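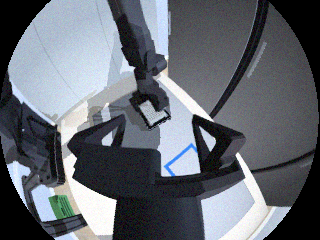
How a short film gets picked (and how it doesn't)
Speaker notes, Žofie Ondrejka
Clomby Short Film Festival, filmmakers' afternoon, September 16, 2022

Before starting: check the clicker. Check the spare clicker. Water on the left, because last year I had it on the right and drank the moderator's.

OPENING

Good afternoon. My name is Žofie, I choose the short films for Clomby, and a fair number of you have had an email from me that began with the word "unfortunately". I'd like to thank you for sitting so close to the front anyway.

I was asked to talk about curation. I dislike the word. A curator has white gloves and a pension. What I have is a laptop and a settee with a dip in it, and from February to early summer I watch other people's films until my family stop asking what they were about.

So this is a talk about the settee. How the films arrive, who watches them, what happens in the arguing, and why a good film can go home without a slot. I'll try to leave time for questions. Please don't all ask about your own film. (Pause. Somebody will laugh. It will be the person who was going to.)

THE NUMBERS

This year we had 3,495 films sent in. We showed 60. I'll let you do the division, as I've done it often enough in the small hours and it never improves.

That figure sounds crueller than it is. A good slice of it rules itself out. We get feature films, sent in hope. We get trailers for films that will be made if we accept the trailer. We get wedding videos, some of them very moving, and every year the same gentleman sends us his railway layout in a different season. I have a soft spot for the railway. It has never been the right length.

Once you clear all that away you still have far more decent films than room. Most of the rest of this talk lives in that gap.

WHO WATCHES

Every film that meets the rules is seen by 2 people, start to finish. That's our promise and we keep it. I know the rumour that festivals switch off after the first minute. I can't speak for anyone else. I can say that after the first minute I have usually made up my mind, and that I then sit through the remainder in order to be proved wrong, and that I am proved wrong often enough to keep doing it.

The viewers are a mixed lot on purpose. We have a projectionist, a retired French teacher, a man who used to edit television news and thinks everything is too long, and students, who think everything is too short unless it's by somebody they know. (Don't look at the students when saying this.)

They put their scores into Trirnar, the system we use for entries. Trirnar was designed by someone who had once had film described to them over the phone. It asks for a mark out of ten in five boxes, one of them labelled "Impact". I have asked what impact means. I was told it's whatever's left once you've filled in the other four.

I pay very little attention to the total. I do read the comments box. A film with two sevens is a pleasant film. A film with a nine and a three, where one viewer has written a paragraph and the other has written "NO", goes straight to the top of my pile. Pleasant films are the hardest to find a home for, and I'm sorry about it, as they're usually made by pleasant people.

(Next slide.) 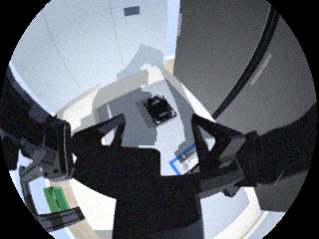
A small black square object on a flat grey mat, pale counter all round.

THE FIRST MINUTE

A few things I see a great deal of. I list them without blame. I made a short film myself at twenty-three and it contains every one.

The alarm clock. Hand comes out of the duvet, slaps it. Feet on floor. Toothbrush. By now we're ninety seconds in and what we've learned is that the hero slept.

The logos. If your film lasts six minutes, there's no call for forty seconds of production companies, particularly when they're all you. One film this spring opened with four separate logos, each with its own thunderclap.

The drone. Over the trees, over the lake, over the trees again. I grant you the lake's lovely.

The phone call where we only hear one side and the actor repeats everything for our benefit. "What do you mean, he's gone back to Portugal?" People don't talk like this on the telephone, apart from my mother.

None of these will sink a film. We've shown a film that opened on an alarm clock. It was called Antwi, by Pylyp Hnatiuk, and some of you will have seen it here. The clock goes off and no hand comes. It keeps ringing. A neighbour bangs on the wall, then comes round to complain, and the film goes off with the neighbour and never comes back. I watched it on the settee with my coat on, meaning to leave the house, and I missed my train. Pylyp tells me he hadn't been able to afford the lead actor for more than a morning.

(If Pylyp is in, point at him. He hates it.)

SOUND

I'll be brief, as there's a sound workshop next door and they can hear us, which I suppose is an advertisement for them.

We'll forgive a picture almost anything. Grain, wobble, an out-of-focus ear. Bad sound we can't get past, and nor can an audience. If I have to turn it up for the whispering and then lunge for the button when the music starts, I've stopped watching your film and started operating it.

Listen to your mix in a big room once before you send it. Ask your local cinema for the quiet hour before the first show. Ours at the Jilell says yes to nearly everybody who asks, and nearly nobody does. Bring the projectionist a biscuit.

LENGTH

I get asked for the ideal length more than anything else. People want a number, and they look hurt when I don't give them one.

Here's how it works from my side. A programme of shorts at the Jilell runs a little under an hour and a half. The bar has views on this. If your film is twenty-five minutes long, it takes the place of three or four others, and so I have to love it three or four times as much, and then defend it to the man from television news.

If it's four minutes, I can often tuck it in somewhere. I've put in very short films purely to get an audience from a funeral to a musical without injury. Nobody minds being useful, or they don't tell me.

So no, no ideal length. But every film I've seen has had a point where it could have stopped, and then a bit more film. Look for that. Show it to a friend and watch when they reach for their glass.

BUILDING A PROGRAMME

This is the part people find unfair, and I can't make it fair, so I'll just describe it.

By the end of spring I have a list of about 200 films I would be glad to show. I write them on cards. I lay the cards on the floor, and shut the door on the cat. Then I try to make evenings out of them.

An evening wants some sort of shape. If I have five very fine films about a grown-up child clearing out a dead parent's house, I can show one. Possibly two, on different days. That subject comes in every year, in numbers, and each person who made one believes, quite naturally, that theirs is the only garage full of jam jars in the world. This year it was jam jars. Last year it was answerphone messages. I've no idea how you all agree on it.

So three or four excellent films go home because of a film they've never heard of. I used to put that in the email, and people wrote back wanting to know which film. I no longer put it in.

Comedy is the opposite case. We're sent very little, and most of it is a sketch with a drone shot. If you've got something that's properly funny, for pity's sake send it. I'd take it with the boom in shot.

THE EMAIL

The rejection email is four sentences long. I've rewritten it each year and it always ends up at four. When it was longer, people found hope in it. When it was shorter, somebody's father rang the office.

"The standard was very high" is in there, and I know how it reads. It's also just what happened.

Please do send us the next one. We keep no list of people we've turned down, mainly as Trirnar won't let us search by name. Pylyp had been turned down by us before Antwi. I'd forgotten. He brought it up on stage.

PRACTICAL BITS (go fast if behind)

Put the same title on the film, the form and the file. We had an entry this year with three different ones and I'm still not certain who we rejected.

Subtitles: have somebody else read them. White on snow can't be read by anyone.

Check that the password on your link works. Then don't change it.

One still that looks like the film. We need it for the brochure and it will be printed the size of a stamp, so a face does better than a valley.

You needn't write "a meditation on" anything in the synopsis. Tell us who's in it and what goes wrong for them.

QUESTIONS

If there's silence, ask the row at the back whether they've eaten. If someone asks whether it helps to know me, say that my own brother has entered twice. If someone asks whether he got in, say no, and that Christmas was a bit quiet.

Room needed back for the animation panel at half past. Take the water. Leave both clickers.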